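In March I went with the evening course to visit Kallatent, a company that makes tents and awnings for markets, weddings and small festivals. I had wanted to see this place for a long time. My aunt sold fabric from a market stall for most of her life, and I grew up under an awning that let the rain in at one corner.

We met at the gate at half past nine. Our guide was Eimear Kinsella, who has worked there since the company had one sewing machine and a rented barn. She gave us visitor badges and asked us to leave our bags in a cupboard, then she took us directly to the cutting hall. I think this was a good decision. On many visits you must first sit through a long presentation, and by the end of it the coffee is cold and half of the group is looking at their phones.

## Cutting and welding

The cloth arrives in rolls which are 200 metres long. It is polyester with a coating on both sides, and it has a strong smell, a little like a new shower curtain. I asked if the people who work there still notice it. Eimear said only after the holidays.

I had imagined that the big panels are sewn, but most of them are welded. Two edges are laid one over the other, and hot air and pressure join them. She gave us a test strip and let us pull it as hard as we wanted. Neema Rweyemamu, who is the strongest of our group and knows it, could not open the seam. She tried it a second time with her foot on one end, without success.

Sewing is still needed for the corners, the pockets for the poles and the places where a rope goes through. The women and men at these tables work very fast. One of them told me that a corner of a large tent has seven layers, and that you can hear from the sound of the needle if one layer has moved.

## The repair side

For me the most interesting part was the repairs. Kallatent takes back its own tents at any age, and the oldest one they had that week was from the first years of the company. The old patches have to come off first, then the remains of the glue, and only after that can a new patch be put on. It is slow work, and it is not cheap for the customer. A repaired roof costs the owner more or less 49 per cent of a new one, if the damage is in the middle, and less if it is near the edge.
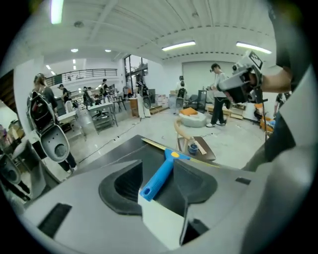

Thảo Đồng asked why people pay for this and don't simply buy a new tent. The answer was that many customers are attached to the colour. The cloth becomes paler with the years, and a new side wall next to an old roof looks wrong. For this reason they keep a shelf of used cloth, sorted by how much sun it has had. I found this shelf beautiful. There were reds that had become almost pink, and a green that I remember from the awnings of my childhood.

## Lunch and the rain test

The canteen is small, so we ate in two groups. There was lentil soup, bread and a very good apple cake. I sat with Meenakshi Chaudhary, who is planning a summer fair for her village and had brought a drawing of the field. Eimear looked at it and moved the food tent with her pencil to the higher side. She said the lower side of every field is the wet side, also when it looks flat.

After lunch we saw the rain test. A complete tent stands under pipes, and the water runs for 80 minutes. We stayed for four of them, and that was enough to understand that noise is also a subject when you make tents.

## Practical notes

Visits are possible for groups only, and you have to write to them in advance. Wear closed shoes. The bus stops at the end of the road, and from there it is a walk of fifteen minutes without a pavement, so it is better to share cars. The small shop by the gate sells bags made of cloth remnants, and I bought one in the pale red.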